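Wrist camera helps gripper handle glossy packaging, Hondcombe group reports

Research news, 4th February

A gripper that checks its own hold with a wrist-mounted camera can pick up shiny, flat-sided boxes more reliably than one steered only from overhead, according to a technical note released by the robotics group at Hondcombe. The work was done with Modier, a maker of packing equipment, and tests a grasp-checking method the authors call Ata.

Glossy cartons are a known weak spot in automated picking. Depth cameras read the distance to a surface from light it returns, and a reflective film sends much of that light elsewhere. The result is a depth map with holes in it, often at the edges where the fingers need to close. Overhead systems usually fill the holes by guessing from neighboring points, and the guess can be off by more than the width of a fingertip.

Ata leaves the overhead depth map out of the last part of the motion. Once the gripper is close to the box, control passes to a color camera at the wrist, which always sees the two fingers from behind. The software looks for the outline of the box relative to the fingers and ignores brightness inside that outline. Printed artwork and reflections are treated alike: both are discarded.

The fingers themselves serve as the ruler. They are rigid, with ridged faces, and their geometry is known in advance, so the software can estimate scale without a separate marker on the table. A short calibration is run with the fingers nearly closed over a bare stretch of tabletop, and the gap between them gives the reference line for centering. 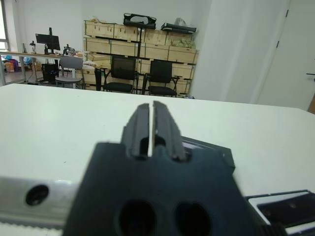
How the trials were run

The group ran 300 grasps on a white tabletop, using 31 boxes with flat faces and a glossy finish. Half the grasps used Ata and half used the overhead method alone. Boxes were placed by hand at varied angles, and the order of the two methods was shuffled so that changes in daylight would not favor either one.

A grasp counted as failed if the box dropped, if it turned in the fingers during the lift, or if either finger missed its edge. With the overhead method, 13 grasps failed. With Ata, 2 did. Both of the Ata failures came from the same carton, whose side wall had softened from repeated handling and gave way under the fingers.

Speed was the cost. The handover to the wrist camera adds a pause before the fingers close, and the authors did not try to shorten it. They note that the arm was run well below its rated speed throughout, and that the timing in the note should not be read as a production figure.

Reading the hold after the lift

The second part of the note deals with what happens once a box is off the table. The wrist camera keeps running, and Ata compares the two side edges of the box with the positions of the fingertips. If the edges drift between one reading and the next, the hold is marked as slipping and the arm lowers the box again.

Reflections are hardest to deal with at this stage. A bright, jagged patch can stay in place as the box moves, or move while the box is still, and an earlier version of the software took such patches for slip. The current version tracks only the borders of the box and the contact points on each side. Printed detail on the face is left out too — a long slanted shape in the artwork can resemble an edge, and in early tests it was sometimes picked as one.

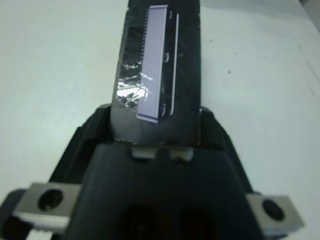

Does the method need a depth sensor at all?

The overhead depth camera is still used to find the box and bring the gripper near it. Only the final approach and the check after the lift rely on the wrist camera alone.

The authors list several limits. All of the boxes had straight sides, and the method has not been tried on pouches, tubes or shrink-wrapped trays. The table was a single plain color, which makes the outline of a dark box easy to find; a patterned or dark surface would be a harder case. Boxes wider than the full opening of the fingers were excluded.

A further round is planned with Lytvynenko, a parts distributor that ships small components in printed retail cartons. It will use mixed bins in place of single boxes on a table, so the fingers will have to reach between neighbors. The group says the edge finder will need retraining for that, as two dark cartons side by side share a border that the present version reads as one box.

The software is not yet available for download. Modier holds the rights to the grasp-check module, and the calibration routine is to be published separately.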